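4.2 The sheet on the worktable

I said in the last section that the Witside table was the one I came back to most, and I want to spend a while on why, because it changed what I thought this paper was about. I had gone in planning to write about tools. I had a whole notebook page of tool questions (who owns which one, who lends, who gets asked first) and hardly any of it got used. What I kept looking at was the white sheet the work gets done on.

If you've spent time in a small repair shop you know the kind of thing I mean. Somebody puts a clean white surface down so that dropped parts show up, and then it stays down for months and turns into something else. People draw on it. Things get parked on it, and whatever was on them ends up on the sheet. Tiruwork Tefera, who was my way into all three shops in this study and who read every draft of this section, calls it "the diary," and I've stolen the word from her more times than I can admit in a footnote.

My habit at the start was to treat every mark as dirt. I'd write "stained, lower left" in my notes and move on to the people. It was Tiruwork who stopped me, at Witside, back in May. She put her finger down beside a drawn line and asked me what I thought it was for. I said I had no idea, and she said well, neither did she, but it was straight, so somebody had cared! That was a better field lesson than anything I'd had in my methods seminar, and from then on I looked at the sheet first and sat down to talk second.

The marks I care about in this section are the ones in Figure 6. There's a thin line running nearly straight up and down, and it finishes in a short stroke across, so you get a shallow corner. Then there are the brown streaks over on the left, with small specks near them. I'd like to keep those two kinds of mark apart for now, the drawn and the spilled, even though I'm going to muddle them together again before the section is over.

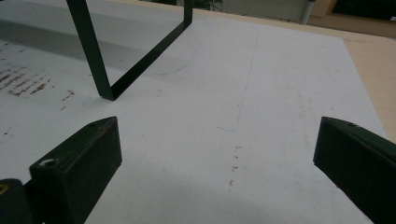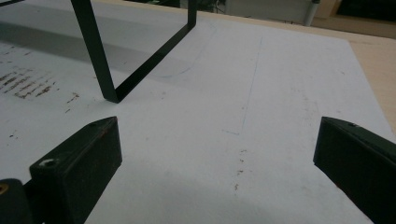
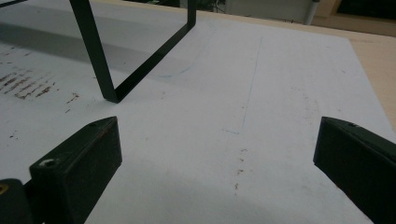

Figure 6. The Witside sheet, with the drawn corner and the brown streaks on the left.

Take the drawn kind first. When I asked people at Witside about lines on the sheet, I got two sorts of answer. One was practical: you draw where a thing sits so you can put it back in the same spot after you've picked it up to check it. The other was closer to a shrug, along the lines of "that was there when I started." I love the second answer. It means a line can go on living on the table after the job it belonged to is done and gone, and people will still work around it (or line something up with it, just because it's handy). I watched Ákos Gulyás do exactly that one afternoon with a bracket that had nothing to do with any line on the table. He slid it over until its edge matched one, looked pleased, and got on with his filing. When I asked him about it later he didn't remember doing it.

A corner is more useful than a plain line, by the way. A line tells you how to turn a thing and a corner tells you where to put it as well. I don't want to make too much of this, and I can't say what the corner in the figure was drawn for. I only mean that once it's on the sheet, it's an offer, and the next person can take it or leave it.

The spilled kind is harder to write about. Brown marks look like rust to me, and I've called them that in my notes, but I never tested anything and I'd rather leave the question open. What I can talk about is how people treated marks like that. At Delacroix, the second shop, the sheet got swapped out as soon as it looked bad, and the owner was proud of it. At Witside they'd wipe it if it was going to come off on the work and otherwise let it be. Ákos told me he used the dirty part for dirty parts. So a stain can do the same job as a drawn line: it says this side is for that sort of thing. Nundlow, the third shop, sat somewhere in between, and I'll get to it in 4.3.

My fieldnotes for the three shops come to 836 entries, and when I went back through them I was a bit embarrassed at how few early ones mention the sheet at all. It gets called "the table" or "the surface" or nothing. The later notes are full of it. I haven't tried to correct for that, so please read the comparison between shops with it in mind. My Delacroix notes are mostly early ones, and it's quite possible there was more going on there than I managed to see.

One more thing about Witside. The readers who've worked from Brurkdale's book on kitchens will know the argument that a surface in daily use is kept "half cleared," ready for the next job with some of the last one still on it. I think that fits here pretty well, with one wrinkle. In the kitchens, what stays behind is mostly stuff: a bowl, a knife, a folded cloth. You can pick it up. On the sheet a lot of what stays behind is flat and stuck to the paper, so the only way to clear it is to throw out the whole thing, and then you lose the corner along with the stains. Ákos put off changing his for that reason. Tiruwork thought he was just being lazy, and the two of them went back and forth on it for most of a lunch break while I wrote as fast as I could. That conversation is where 4.3 picks up.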